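Stop Paying People to Take the Stairs

December again, so the email went out. New year, new you, log your minutes, earn your points, win a water bottle. My company does it through an app called Bikness and this year there are 1233 of us signed up across all the offices, which the email was very proud of. Signed up. Not moving. Signed up.

I have been through this twice now and I think the points are the problem. I'll say why, quickly, I have a bus at 5:40.

First time around I was all in. I walked at lunch. I walked after dinner. I walked up and down the hallway at 11 at night in my socks because I was 18 minutes short of the weekly badge and I'll be damned if Othmane Tazi from billing was going to get it and not me. My wife came out and asked if something was wrong with the dog. We don't have the dog anymore. She was half asleep.

Got the badge. Got the bottle too, it leaks. And then the challenge ended and I did not walk anywhere for the rest of the winter. I don't mean I walked less. I mean I drove to the mailbox cluster at the end of our street. It's a short street.

I've asked around since and this is pretty normal. Othmane same story. He got a treadmill out of it, a Hondari, bought it in week two with his own money so he could rack up minutes during calls, and it has shirts on it now. Nice shirts, he irons them.

What bugs me is that I used to like walking. Before the app. I had a loop I did, past the Bouzid bakery and down behind the ball fields, and I did it because the bakery smells good early and there's a guy back there who flies model planes badly. No reward. Then somebody started paying me for it in little gold dots and it became work, and when the pay stopped I quit, like you would quit any job that stopped paying. My own loop. It took me most of a year to go back to it and enjoy it.

Now the other side, because I had this out with Afiq Ngui, who runs our wellness program and is a decent person who reads everything I send her — more than I can say for her predecesor. Her argument is that the points aren't for people like me. They're for the person who does nothing. Get that person off the chair even for a few weeks and some of them will find out they like it. Some is better than none.

Fair. I don't have a great answer to that. I do know one woman on my floor who started with the points and kept going and has run a race since, an honest to God race with a number pinned on. So it happens.

But look at what the program asks that person to do. It puts her on a board. Everybody can see the board. She's at the bottom of it in week one and she's at the bottom in week two and there is a guy at the top who cycles to work and was always going to be at the top. If you wanted to design something to tell a tired person that exercise is for other people, you'd design the board. I told Afiq this and she said you can hide your name. Right, so now she's at the bottom and she's called Participant.

And the kinds of things that count! Walking counts. Running counts. Biking counts, obviously, it's in the name. Carrying a toddler around a grocery store does not count. Shoveling doesn't count unless you look up the code for it. My neighbor is on her feet on a warehouse floor all shift and her phone is in a locker, so according to her employer's version of this thing (they use Cudatano, same idea, uglier) she is sedentary. She thinks it's funny. I'd be furious.

What would I do instead. Boring stuff mostly. Let people leave at three when it's nice out and don't ask where they went. Fix the shower on 2, it has been out of order since before I started. Put the bike rack somewhere other than behind the dumpsters. Light the path to the train — it gets dark so early now and half the people who'd walk it don't, and I don't blame them. All of that costs money and none of it produces a chart, and I suspect the chart is why we get the app. Somebody has to stand in front of somebody and show a line going up. I get it. I've made those charts, for other things.

Also, meetings. If you really want us moving, have fewer of them, or have them walking. Afiq and I had our whole arguement on foot, round and round the parking lot, in the cold, coffee in hand, and it was the best meeting I've had there. Neither of us logged it. She told me after that she forgot to, I didn't forget.

One more thing and then the bus. The app sends you a message if you miss a day. "We missed you!" it says, with a sad shoe. I got that shoe when I had the flu. I got it the day of my uncle's funeral, where for the record I walked quite a lot, up a hill, in bad shoes. I don't need to be missed by a shoe. If my boss did that, called me at home to say she noticed I hadn't been for a run, I'd go to HR. From a phone we're supposed to find it cute.

So I'm sitting this one out. Didn't sign up. Make it 1233 without me. I've got the loop, and the plane guy is still out there most mornings, still terrible, he put one in the creek last month and waded in after it up to the knees. Took me twice as long as usual to get round because I stopped to watch. Zero points.
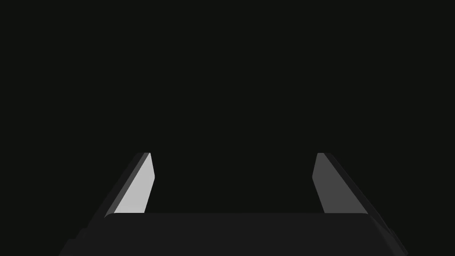

Afiq says she'll ask about the shower. She said that last year too, but she wrote it down this time, so we'll see. Bus is here.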